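Publicado em quarta-feira, 14 de fevereiro de 2024
Por Equipe de Documentação Nelarus

4. Aplicação do papel de parede Hukotico em nichos e cantos

Leia toda a seção antes de abrir os rolos. Confira se o número de lote, impresso na etiqueta, é o mesmo em todos eles (por exemplo, 3188).

4.1 Preparação

1. Retire pregos, buchas e restos do revestimento antigo.
2. Preencha os furos com massa e lixe depois de seca.
3. Aplique uma demão de selador e aguarde 36 horas.
4. Meça a altura da parede e acrescente 5 cm em cima e 5 cm embaixo.

CUIDADO: desligue o disjuntor antes de remover espelhos de tomadas e interruptores. 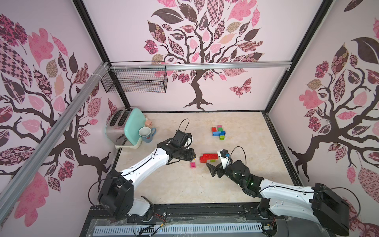 A ordem das paredes define onde ficará a emenda menos precisa do desenho. Em um nicho de três lados, comece pelo fundo e siga para as laterais, sempre acertando o motivo no canto. Com uma estampa de árvores estilizadas sobre rosa-lilás claro, repetida no fundo e nas paredes esquerda e direita, confira o encontro das figuras na altura dos olhos antes de alisar. Não dobre uma folha inteira no canto: corte-a com 2 cm de sobra e sobreponha a seguinte.

4.2 Colagem

5. Trace uma linha de prumo a 50 cm do canto.
6. Passe a cola na parede com rolo de pelo curto, em uma faixa pouco mais larga que a folha.
7. Encoste a folha na linha e alise do centro para as bordas com a espátula plástica.
8. Limpe o excesso de cola com esponja úmida, sem esfregar.
9. Apare as sobras com estilete e régua metálica. Troque a lâmina a cada duas folhas.

NOTA: a linha Gomthorpe tem encaixe deslocado. Nesse caso, inverta a medida de corte em folhas alternadas, conforme a tabela da seção 6.

4.3 Secagem

10. Mantenha portas e janelas fechadas por 24 horas.
11. Não use aquecedor nem ventilador voltado para a parede.
12. Bolhas pequenas costumam sumir com a secagem. Se persistirem, consulte a seção 7.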